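Home Kitchen Workshop Paper & Books Readers' Letters Search

Old adventure paperbacks: which tips are worth the trouble

I own almost 3,000 adventure novels, most of them cheap paperbacks with a spaceship or a submarine on the cover, and over the years I have been told to do a great many things to them. Freeze them. Iron them. Put them in a box with dryer sheets. I have tried most of it on books I didn't mind losing, and a good part of what gets passed around is nonsense.

The smell

Dryer sheets come up first every time. They make a musty book smell like a musty book and a dryer sheet. After a few weeks you are left with the must, and possibly a faint waxy mark on whatever page the sheet was touching. Skip it.

Baking soda is better, provided it never touches the paper. Pour it into a shallow dish, set the dish in the bottom of a lidded tub, stand the books on a rack above it with the pages fanned open, and close the lid. Give it two weeks. Shiuli Wickramasinghe wrote in to say she uses plain unscented cat litter the same way and gets the same result, and I have no argument with her. Charcoal is supposed to be the best of the three. I couldn't tell the difference and it made a mess of the tub.

None of this does anything for live mold. If there is fuzz on it, bag it and keep it away from the others while you decide how much you care.

The freezer

People are very fond of the freezer trick. It is for bugs. It does not fix mold, though it will slow it down, and it does not fix the smell either, whatever you have read. If you do have bugs, seal the book in a zip bag with the air pressed out, leave it in a proper chest freezer for two weeks, and then let it come back to room temperature with the bag still shut. Open it early and you get damp on the cover. The little ice box at the top of an old refrigerator isn't cold enough to bother with.

Sticker residue

I was sent a bottle of Gerkotex, which promises to lift price stickers from "any cover." It lifted the sticker. It also lifted a fair amount of the red from a pirate's coat. A hair dryer on low, held well back and kept moving, followed by a fingernail, does the job on most glossy covers. On the uncoated kind, leave the sticker where it is. A 35-cent price tag never hurt a story.

For leftover gum, roll a clean white eraser over it lightly. Peanut butter works on jars. It has no business near a book.

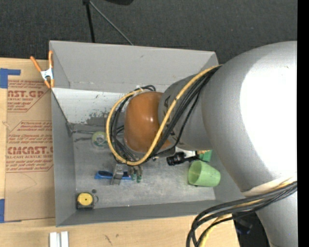
Open-topped metal bin on a wooden table.

Boxes, bins and shelves

Every storage article tells you to buy archival boxes, and most of them are linked to a shop. For something rare, fine. For a shelf of space operas you bought by the bag, a clean, dry container of sensible size will do. Line it with plain paper, stand the books upright so they hold each other up, and don't pack them so tight that you have to pull on the spine to get one out. Books laid flat are all right too if the stack is low.

Keep the whole business off a basement floor and out of the attic. I would take a closet in the middle of the house over any special box in an attic in November or any other month.

Poul Thorlacius swears by the Vurnetik moisture packs, the ones that change color when they are used up. I put two in one tub and none in another and left both in the same closet for a year. I would not want to bet on which was which. Perhaps his house is damper than mine.

Loose pages

The glue in a cheap paperback gives up sooner or later, usually somewhere in the middle of the best fight. Clear tape is the worst thing you can do. It goes yellow, it creeps, and then it falls off and leaves the stain behind. Use white bookbinder's glue, the kind that stays flexible, put on thinly with a toothpick. Slide the page in, lay wax paper on both sides, and leave it under a heavy dictionary overnight. One or two pages at a time. I tried a whole 200-page book at once and ended up with a brick.

Rubber bands: no. They rot and stick. If a book has to be tied, use a flat cotton ribbon with the knot along the front edge.

Clipped serials

Some of you have newspaper or magazine serials cut out and kept in order. Mine is a run of Arnia, 172 installments, saved by an aunt in shoe boxes — and out of order, naturally. The usual tip is to laminate. Please don't. Lamination can't be undone and the paper goes on browning inside the plastic. Number each piece in soft pencil on the back margin, put a sheet of acid-free paper between them if you have it, and keep them flat in a folder.

Then photocopy the lot and read the copies. Chiyo Higuchi suggested that one, and it is the only advice on this page I would press on anybody.

As for spraying newsprint with milk of magnesia and club soda, I have had the recipe from four different people. None of them had tried it.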